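# Looking after your records at home

I've got 337 records on the shelf in our rec room and I've made every mistake going, so these are the habits that stuck.

**Stand them up straight.** Leaning is what warps them, more than heat does in our house. If a shelf is half full, shove a heavy box set on the end.

**Brush before every side.** Carbon fibre brush, platter spinning, light as you can. Two turns and sweep off. My friend Solange presses down like she's scrubbing a pot and then wonders about the crackle!

**Washing.** I do mine in batches on a Tuesday night, seven at a time, with distilled water and one drop of dish soap. Keep the label dry — I learned that on a second-hand soul LP I'd hunted for years.

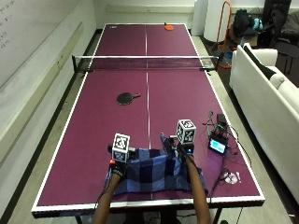 *The ping pong table, paddles still out.*

Drying takes longer than you'd think. I use a clean dish rack and leave them overnight, then they go into fresh inner sleeves (a pack of 40 lasts me ages). Never put a clean record back in a dusty old paper sleeve, or you've wasted your evening.

**Stylus.** Back to front with a dry brush, never side to side. I do mine every few albums, or whenever the cymbals start to sound fuzzy.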